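Why does metal feel colder than wood?

by Estíbaliz Echevarría, for the Zindstead kids page
22/03/2020

Quick test. Go in the kitchen. Touch a wooden spoon. Now touch a metal spoon. The metal one feels colder, right? Much colder!

But they've been in the same drawer all night. Same drawer, same air. Stick a thermometer on each and you get the same number. So what is going on?

Your hand is a bit of a fibber, that's what.

Your skin doesn't feel how warm a thing is. It mostly feels how fast heat is leaving YOU. Your fingers are warmer than the spoon, so heat goes out of your fingers and into the spoon. Heat always moves that way, from the warm thing to the cooler thing. Never the other way by itself.

Metal is super quick at this. Heat goes in, zips along, makes room for more heat. We call metal a good conductor. (Con-DUCK-tor. No ducks.)

Wood is slow. Heat goes in and just sort of sits there near your finger. The wood under your finger warms up and then hardly any more heat leaves. So wood feels ok. Plastic is slow too. So is wool, so is cork. Slow ones are called insulators. 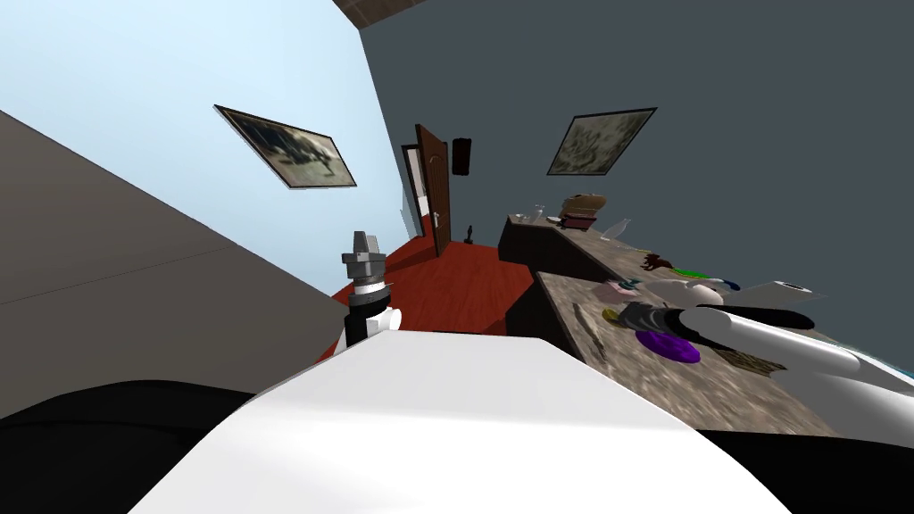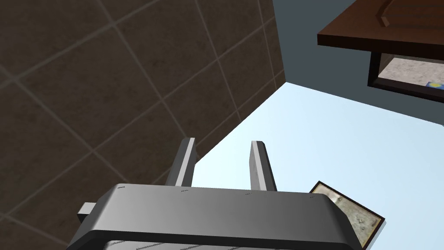

Gray gripper, both pictures. If it's metal all the way through, would it feel warm or cold to your hand?

Now the part that trips up grown ups. What if the metal is HOTTER than your hand? Then it all flips. A metal slide in the hot sun feels way hotter than a wooden bench next to it, becuase now the heat is rushing into you. Fast in, fast out. Same trick backward.

Try this one. Ask a grown up first.

You need: 6 ice cubes, a metal tray, a wooden cutting board. Both at room temperature, so leave them out for an hour.

Put three cubes on the metal. Three on the wood. Guess first! Write your guess down, no cheating.

Most kids say the wood wins. It feels warmer so it should melt ice quicker. Nope. The cubes on the metal go first, by a lot. Heat runs through the tray and into the ice. The wood is to slow to keep up.

My class at Cifuentes did this last November and there was water everywhere. Bring a towel.

Words to keep
Conductor: lets heat move fast. Copper, silver, aluminum.
Insulator: makes heat move slow. Wood, cork, wool, air that is trapped.

Yes, air! A fluffy coat is mostly trapped air. The coat isn't warm, you are. The coat just keeps your heat from running off.

Next time: why does a wet swimsuit feel so cold when you get out of the pool?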